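Energy label from another country, how do I compare it with ours?

Posted in Home & Appliances > Buying and Labels
9 October 2020

kekana_home

Hello everyone. I moved in June to a different country for work and I rent a flat which came with some appliances, but I must buy a freezer by myself. In the place where I lived before, I learned to read the label very well. I knew which letter is good and which letter is bad, and I knew how many kilowatt-hours in a year is normal for a family of my size.

Now I look at second-hand freezers, and the sellers bring them from everywhere. One has a label with numbers for the grade, another has letters, and a third has only a yellow paper with a price of electricity on it. I made a table in my notebook but I am afraid that I compare apples with potatoes.

My questions are these. Is grade 1 in one system the same as grade A in another system? If not, which number on the label can I trust for comparing? And is it worth to pay more for a better grade, if I will stay in this flat only two or three years?

I pay by the month and the electricity is not included in the rent. The shop near me, Pallis, offers a used one with a three-month guarantee, but the man there could not explain the label to me. He only said "it is good, it is the green one."

Thank you in advance and sorry for my long text.

prorov

Green is good, red is bad. That works for all labels I have ever seen. Don't think too much, buy the one that fits in your kitchen and is not noisy. Ask the man to plug it in while you are in the shop.

nudex_reader

I will try to answer in order, because I had the same problem two years ago and I spent many evenings on it. English is also not my first language, so please ask if something is not clear.

First, grade 1 and grade A are not the same thing. Each country decides by itself where one grade stops and the next one starts. The tests are also different. In one test the room is warmer, in another it is cooler, and a freezer in a warm room works harder. So the same machine can get a very good grade in one place and only a middle grade in another place. Please do not translate letters to numbers directly. I did this at the beginning and my table was full of nonsense.

Second, the age of the label is important. The authorities change the limits after some years, when the machines become better. A top grade from an old label may be only an average grade today. If you buy used, look for the year of production on the small plate. On my freezer the plate is at the back, near the cable, but it can also be inside. The label on the front does not always tell you what you need about the age.

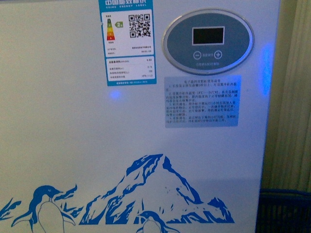

Energy label on the white front of an appliance, with the colored scale on the left

Third, the colors. Prorov is right that green is normally the good side and red is the bad side, but the color scale is printed with all its colors on every label of that type, also on the bad machines. Perhaps the man in Pallis looked at the scale and saw green. You must find the mark or arrow which shows where this particular model stands. If you cannot read the language, make a photo with your phone and use a translation program. It makes mistakes with long sentences, but with numbers and units it is quite good.

Fourth, what you can compare. Look for the consumption in kWh. Be careful, some labels give it for one year and others for 24 hours. If it is for 24 hours, multiply by 365 and you have the year. Then look for the volume in liters and compare only freezers with similar volume. A small freezer with a middle grade can use less electricity than a big one with the best grade. I did not understand this for a long time.

An example from my own notebook. I had two offers, and after the calculation the difference between them was 34 kWh in a year. For me this was too little to pay extra for the better grade, so I took the cheaper one and I am satisfied. If the difference is 500 kWh, the story is different, and then the old machine is cheap only on the day when you buy it. Multiply the difference with the price on your electricity bill, then with the years you will stay, and compare with the extra money the seller wants.

One more thing for used machines. The number on the label is for a new one in a laboratory. A tired door seal or thick ice will make it worse. Close the door on a sheet of paper and pull. If the paper comes out without any resistance, the seal is weak at this place. Try it on all sides.

kekana_home

Thank you very much, this helps me a lot! One of my labels was indeed for 24 hours and I had written it as if it were for a month. I will correct my table and go back to the shop with a sheet of paper.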